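Saturday, bench two, kettle on

Writing up the chores question while I still remember the arguments. Laurier Lemieux has been going round saying that household robots are solved, on the strength of a video in which one folds a tea towel. I asked how long the video was. He said it had been speeded up a bit. I asked how much a bit was and he went to look for a biscuit.

So, where I think we are, chore by chore.

**Sweeping.** Done years ago by a disc that eats shoelaces. Doesn't count.

**Tidying the shop floor.** The Oltmanns cart will fetch a bin from the stores if the bin is where the cart believes it to be. Leif Ketilsson's view is that if the bins were always where anyone believed them to be we wouldn't want a cart. It managed 52 fetches out of 62 this month. Of the 10 it missed, most were bins with a coat hung on them. I have put up a hook. The coats have not moved to the hook.

**Washing up.** Groltetti have a demo of this. They use plastic plates and, as far as I could tell, clean ones.

**Laundry, folding.** See Laurier's tea towel. A fitted sheet would end the conversation, and I'm not sure I could win that one myself.

**Laundry, ironing.** My pet subject, so it gets more room. Everyone treats it as the dull end of the job: flat board, flat cloth, push the thing along. Written out properly it is nasty. The tool is heavy, and the weight sits well below the hand. The handle was shaped for a palm with a thumb round it, and two fingers pinching it leave the thing free to pivot the moment the nose catches a seam. It trails a flex that pulls from behind and changes its mind about which way. Then there's the contact. Press too lightly and you've moved the creases about; press too hard and you're dragging the shirt. A person does all this while listening to the radio.

And there's stopping. I stop when the phone rings, or when I smell something. I'd want any arm to have a firm rule about how long it may stand still with the plate down, and I'd want that rule to sit outside whatever clever thing is doing the moving. Leif agrees, which worries me slightly.

First grasp notes, from the old pad:

- approach from above, fingers either side of the handle, slow for the last bit
- check tilt after lifting and before going anywhere
- flex routed to the back, with slack; count the flex as part of the load
- cold iron until told otherwise, and the person telling you otherwise is me
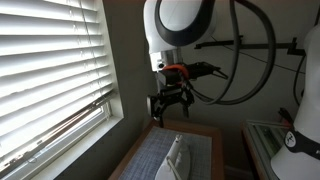
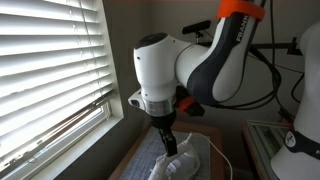

Laurier read the above over my shoulder and says I'm being unfair, a person also takes a few years to learn ironing. True. I was 600 shirts in before my mother stopped doing them again after me. But I could be left alone in the house with the iron from the first one, more or less, and that's the bar I'd hold to. "Can it do it" is a fairly cheap question. I want to know whether I'd go out and buy milk while it did.

By that measure, my current list of chores I'd leave a machine to: the disc, with shoes put away first. The cart on a good day. The dishwasher, which we all forget is a robot with no ambition.

Lesance have asked for two paragraphs on "readiness of domestic manipulation" for the July newsletter. Leif's draft was one word long and I've asked him for another go. Mine will say that picking things up is getting decent, using them once picked up is patchy, and noticing that it's going badly is still our job.

To do:

- [ ] find the luggage scale, weigh the iron with the tank full and again empty
- [ ] write the standing-still rule down somewhere that isn't this notebook
- [ ] ask Omeo about wider finger pads, something with a bit of curve to it
- [ ] old pillowcases from home for the next go, no buttons
- [ ] Laurier to bring one fitted sheet and fold it in front of witnesses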